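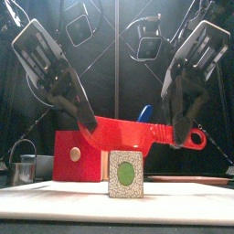 Choosing and keeping a small frying pan

Several readers wrote in after the October issue to ask about small pans, mostly because they had been given one and didn't know what to do with it, or had ruined one and wanted to know why. The pan cupboard at the Drostcombe kitchen has 29 pans in it at the moment and the small ones get far more use than the big ones, so this item is longer than usual.

Size first. For one person, a small pan is the one to own. It heats quickly, it fits in a washing-up bowl and it uses the smallest ring on the hob, which is the ring most people never touch. An egg in a large pan spreads out thin and goes hard at the edge before the yolk is warm. In a small pan the white stays put. The same goes for a single pancake, a handful of mushrooms, or nuts and seeds that need toasting for a minute or two.

What a small pan won't do is cook for a family in one go. If you put too much in, the food sits in its own water and goes grey. Do it in batches and keep the first lot warm under a plate.

Handles. Look at the handle before you look at anything else. A ribbed handle is easier to hold with damp fingers than a smooth one, though the grooves collect grease and want a brush now and then. A loop at the end is worth having. Small pans get lost under big ones, and if yours can go on a hook you will use it more. We put up a rail in Drostcombe with hooks on it two winters ago and the small pans have lived there since.

Check how the handle is fixed on. If it is held by a single screw, tighten it every few weeks with the right screwdriver, not a knife. A loose handle lets the pan swing when you pour. If the screw turns and turns and never bites, the thread has gone and the pan should go too. Rivets rarely work loose, but food gets round them on the inside, so that is where to scrub.

Lift the pan in the shop and see whether it wants to tip backwards. A lot of small pans have a handle that is too heavy for them, and they rock on the hob when there is nothing in them. On gas they can slide right off the bars. A cheap trivet ring sorts this out and costs less than replacing the pan. The Barros hardware stall in the covered market keeps them in a box under the counter, so you have to ask.

Colour. We are often asked whether red pans are any different from black ones. The colour on the outside tells you nothing about how the pan cooks. A coloured outside does show burnt drips sooner, and they are easier to deal with on the day than a month later. Make a paste of bicarbonate of soda and a little water, leave it on for an hour and wipe it off with a soft cloth. Don't use a wire scourer on a coloured finish. It takes the shine off and the next lot of grease sticks harder.

Bright colours do have one use. In a shared kitchen it helps to have a rule that a certain colour is for a certain thing. Ours is that the red pan is kept for eggs and nothing else goes in it. Fish gets its own pan, and so does anything with curry powder. There were complaints when this came in and there are fewer now.

Heat. More small pans are spoiled by too much heat than by anything else. People put them on the large ring because it is at the front. The flame comes up round the sides, the rim discolours and the handle gets too hot to touch. Use the small ring on medium. If you have a non-stick pan, never leave it on the heat with nothing in it. A drop of oil put in at the start will tell you when it is ready, as it thins out and runs easily when the pan is tilted.

If you have an induction hob, try a fridge magnet on the base before you buy. If it doesn't hold firmly the pan won't work. Some hobs also refuse to recognise a very small base, so look in the hob's booklet for the smallest size it will take.

Washing. Let the pan cool before it goes anywhere near water. Cold water on a hot pan can warp the base, and once the base is bowed the oil runs to the edges and the middle burns. Hot water, washing-up liquid and a sponge are enough for nearly everything. Dry it straight away, including inside the loop, where water sits.

Stacking. If you must stack pans, put something between them. An old tea towel cut into squares will do. We cut up 6 of them last spring and they are still going. Kitchen paper works but ends up in the bin.

When to give up. A non-stick pan that has started to flake should be replaced. A scratch or two is no great matter, but if the surface comes away on your sponge, stop using it. Bare steel or cast iron can nearly always be saved with salt, oil and patience, and we will go through that another time.

Old pans can go to the metal skip at the Tileck Road tip. Take any plastic handle off first if it unscrews. The charity shops will accept a pan in decent order but not one with a worn lining.

The pan swap is on again this year, in the Dovari Room from ten until noon on the first Saturday after the schools go back. Last time 114 pans, lids and trays came through the door and most of them left with somebody else. Bring things clean and dry. Lids without pans are welcome, as there are always pans without lids. Please measure across the top from inside edge to inside edge and write the size on a bit of masking tape, because last time people were holding lids over pans all morning and it held up the queue.

We could also do with more small pans for the loan shelf. They go out for a fortnight at a time, free, and the book for signing them out is on the windowsill by the kettle.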